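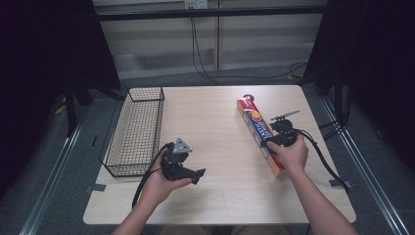
Ein Handgreifer in jeder Hand, dazu Drahtkorb und Pappschachtel auf dem Tisch: Arbeit mit dem Greiferpaar Matitz.

Handgreifer-Set Matitz ab sofort bestellbar: Bewegungen vormachen, Daten mitnehmen

Molldale, 27. Juni 2020 – Von Valquíria Macedo

Odora bringt das Handgreifer-Set Matitz auf den Markt. Es richtet sich an Labore, Hochschulen und Entwicklungsteams, die Robotern das Greifen, Umlegen und Einräumen beibringen wollen und dafür gute Vorführungen von Menschen brauchen. Wer mit Matitz arbeitet, nimmt in jede Hand einen Greifer und erledigt die Aufgabe selbst am Tisch. Ein Roboterarm muss dafür nicht im Raum stehen.

Zum Set gehören zwei kabelgebundene Handgreifer, die Aufnahmesoftware und eine Kurzanleitung für den Aufbau. Öffnung der Finger, Lage und Weg beider Greifer werden gemeinsam aufgezeichnet, so dass auch zweihändige Abläufe sauber zusammenpassen. Gerade darauf sind wir stolz! Eine Schachtel mit der einen Hand fassen, mit der anderen einen Korb heranziehen – das klingt simpel und war in der Entwicklung das Stück, an dem wir am längsten gesessen haben.

„Ich habe im April zum ersten Mal einen ganzen Nachmittag damit eingeräumt und wollte gar nicht mehr aufhören“, sagt Adalberto Andrade, Entwicklungsleiter bei Odora. „Nach ein paar Minuten denkt man nicht mehr an die Finger des Greifers, man denkt an die Schachtel. Längliche Verpackungen sind übrigens meine Lieblingsobjekte, weil man sich jedes Mal neu entscheiden muss, wo man zufasst.“

Erprobt wurde das Set beim Partner Vaughan. Dort haben 20 Personen an vier Tischen gearbeitet und 453 Abläufe aufgenommen, vom Einlegen in Körbe bis zum Wenden flacher Kartons. Aus ihren Rückmeldungen stammen die längeren Kabel der Serienversion und ein Griff, der auch kleineren Händen liegt. Noch nicht gelöst ist das Greifen sehr dünner Folien; daran arbeitet das Team weiter.

Matitz kostet 2.000 Euro und wird direkt bei Odora bestellt. Die Aufnahmesoftware ist im Preis enthalten, Ersatzfinger gibt es einzeln. Hochschulen können ein Set für vier Wochen ausleihen und zunächst mit eigenen Gegenständen ausprobieren. Redaktionen, die selbst einmal zugreifen möchten, sind in Molldale herzlich willkommen – Termine vergibt die Pressestelle.

Pressekontakt: Odora, Valquíria Macedo, Molldale | © 2020 Odora. Abdruck honorarfrei, Beleg erbeten. | Nach oben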